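4.2 Multi-view input and handle localization

The Flulis perception module receives views from fixed cameras and from a camera at the wrist, and fuses them before any target is passed to the planner. Each view is encoded separately. Features are then pooled with a learned weight per view, so that a view in which the handle is hidden contributes little to the estimate. Calibration between the fixed cameras was last refreshed in March and held constant for all runs reported below.
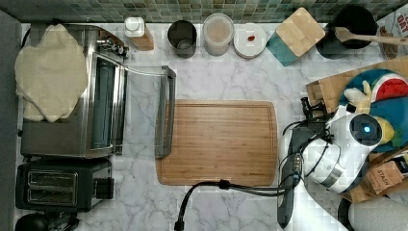
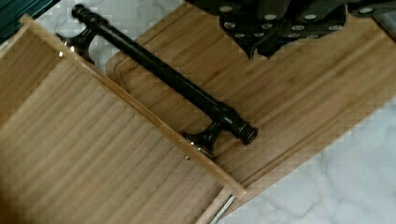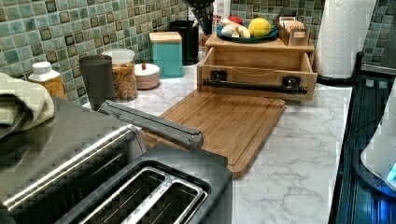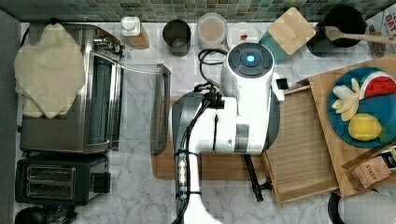
Figure 3. Countertop environment from several viewpoints, including one near the gripper.

The pooled features feed two heads. The first regresses the handle axis as a point and a unit direction in the robot base frame. The second predicts a scalar confidence, which gates execution: below threshold, the planner holds the last valid target and requests another observation. We trained both heads on 476 demonstrations and kept 95 for validation.

Trajectories are generated by Grurel, our sampling-based planner, with a horizon of 17 waypoints. Collision geometry is rebuilt from the fixed views only — the wrist view is too close to most surfaces to give stable depth. During the final approach the weighting is reversed, and the wrist features dominate the axis estimate. Replanning is triggered when the estimated axis shifts between two consecutive updates by more than the tolerance given in Section 4.3.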